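Tustov Matter Management – Practice Administrator's Guide

Section 10: Setting up an enduring power of attorney register

Applies to: Tustov desktop client with the Enum document index enabled
Section last revised: August 25, 2024

The register records each enduring power of attorney, advance directive and guardianship order held by the practice. It is separate from the safe custody ledger. A document may appear in both, and in most practices it will.

You need Administrator rights to complete steps 1 to 6. Steps 7 onward can be carried out by any user in the Wills and Estates group.

10.1 Creating the register

1. Sign in and open Practice > Registers > New.

2. In the Type list, choose Substitute Decision Instruments. Do not choose General Instruments; that type has no revocation fields and cannot be converted later.

3. Enter a register name. Names are limited to letters, numerals and spaces. The Hastham office uses its branch name followed by EPA.

4. Select the governing jurisdiction. The selection controls which capacity and witnessing fields are mandatory. If the practice holds instruments made in more than one jurisdiction, create a register for each.

5. Set the numbering start. The default is 1. A practice moving from a paper book should enter the next unused number in that book.

6. Click Save, then Publish. The register is hidden from ordinary users until it is published.

Note: Publishing can take a few minutes on a shared server. Leave the client open until the status changes to Live.

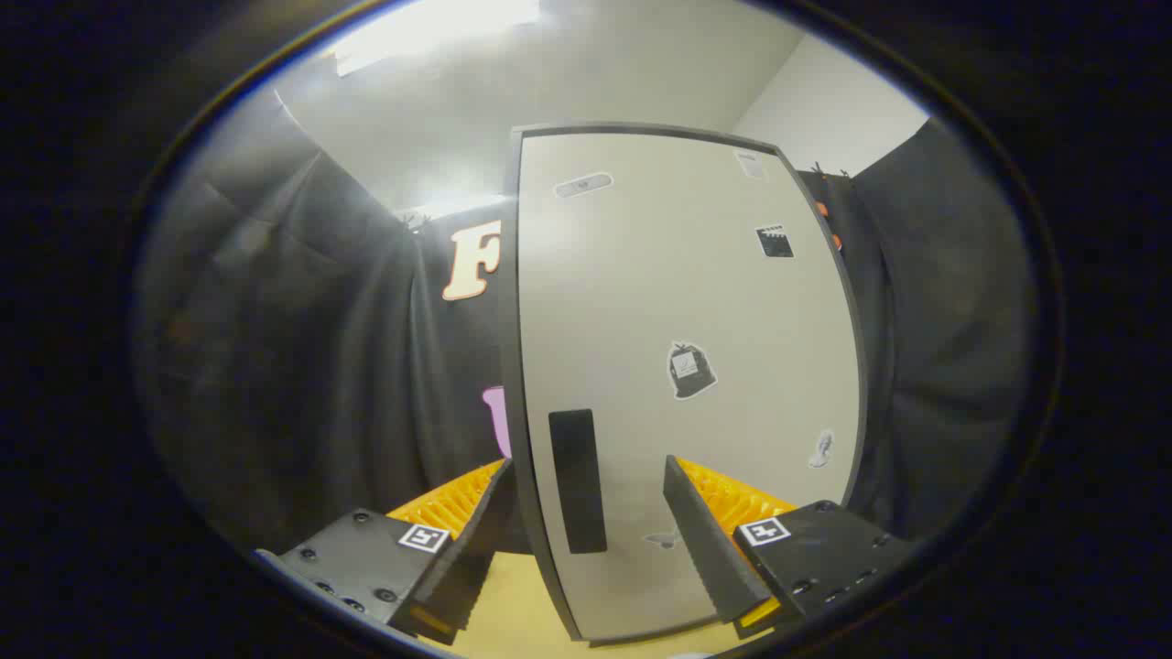 10.2 Adding an instrument

7. Open the client's matter and choose Add to Register.

8. Enter the principal's full name as it appears on the instrument, including any middle names. Where the matter name differs, record the difference under Also Known As. The matter name is not changed.

9. Enter each attorney on a separate line and set the Appointment field to Joint, Several, Joint and Several, or Successive. For successive appointments, fill in the order of priority. A blank order field prevents the entry from being finalized.

10. Enter the date of signing and the name and qualification of the witness. Older instruments may carry a date only in words. Convert it to numerals and tick Date Transcribed.

11. Under Commencement, select Immediate, On Loss of Capacity or On Specified Event. If the last is selected, copy the wording of the clause into the text box. Do not paraphrase it.

12. Attach the scanned copy and click Finalize.

Caution: Finalized entries cannot be deleted. An error is corrected by a linked amendment, and both versions remain in the audit report.

10.3 Restricting access

By default, every member of the Wills and Estates group can read all entries. Where an allegation of financial abuse has been raised, or where an attorney is also a client of the practice, the entry should be restricted.

13. Open the entry and choose Access > Restricted.

14. Name at least one responsible lawyer. Up to 3 may be named.

15. Enter a review date. Restricted entries with no review date appear in red on the administrator's dashboard.
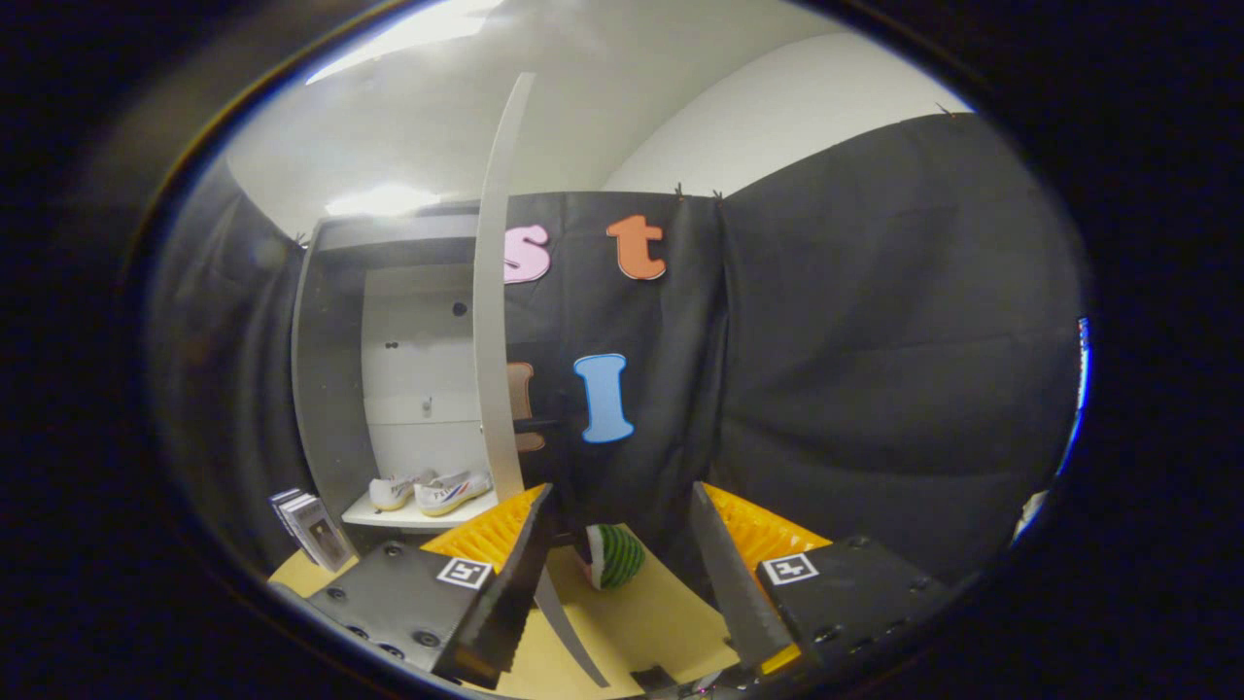

Restriction hides the entry from search results but not from the conflict check. A user who runs a check against the attorney's name sees the words Restricted Entry and the responsible lawyer's name – nothing else is shown.

10.4 Recording a revocation

16. Open the entry and choose Status > Revoked.

17. Enter the date of revocation and the date on which each attorney was notified. The two are stored separately.

18. Attach the signed revocation. If only a copy is held, tick Original Not Sighted.

Queries on register configuration go to Anong Paisan. Requests to import records from Kiiskinen go to Teodor Pawłowska and should include a sample export file.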